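Traston Community Kitchen - progress report to the Gastano Fund
Mon 11 October
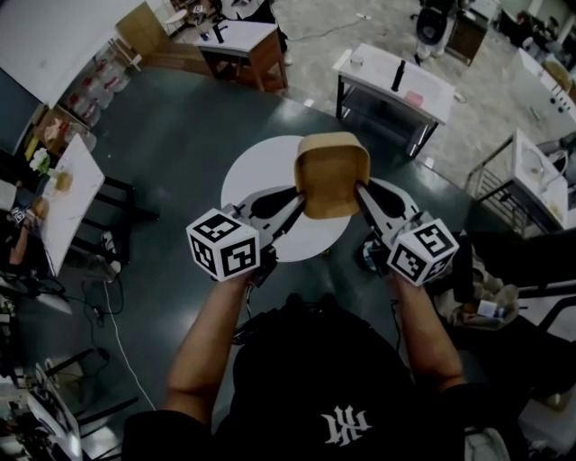
What has the grant paid for so far? Most of it went on the new extractor and the second oven, both fitted in June by Hughes, and the rest on food hygiene training.

We now serve lunch three days a week, up from two. A normal sitting is 40 people. Tuesday is still the quiet day and we may move it.

Spending is on budget apart from the gas supply, where the meter had to be moved. Akotel invoiced 4,000 pounds for that work - we had allowed less, and the difference came out of our reserves. No further money is being asked for.

Still to do before the final report:
- replace the back door seal
- renew the insurance
- agree winter opening hours with the parish

The underspend on training will be carried into the next quarter if the fund agrees.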